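Chapter 15
Teaching by Demonstration

Most robot programs are written at a keyboard. The ones in this chapter are not. A person moves the arm through the task, by hand or with a remote controller, and the robot records the joint positions and camera views as it goes. One recorded pass is called a demonstration. The Britetti set used in the exercises has 2,174 of them, 274 recorded by hand guiding and the rest by remote control.

An ordinary desk makes a harder workspace than a bare test bench. Fruit, a glass tumbler and a crumpled pile of fabric each call for a different approach and a different grip.
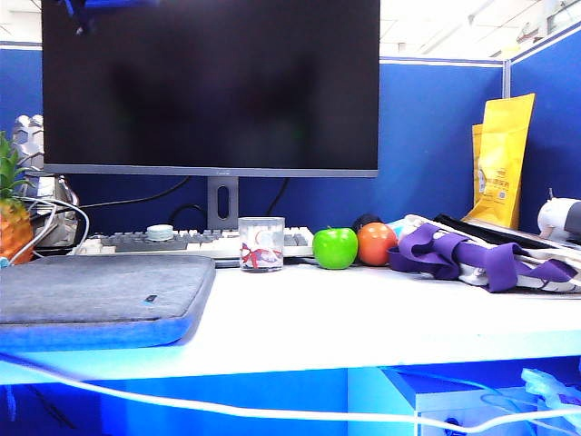
15.1 What the Wrist Camera Records

A fixed camera covers the whole workspace. A wrist camera travels with the gripper – it gives a close view of the object, but the background smears when the arm moves quickly. Keep both recordings, and match them by time before training. 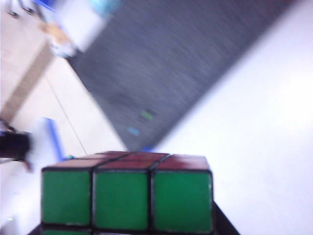 Figure 15.2 Wrist camera view of a Rubik's cube, with motion blur in the background.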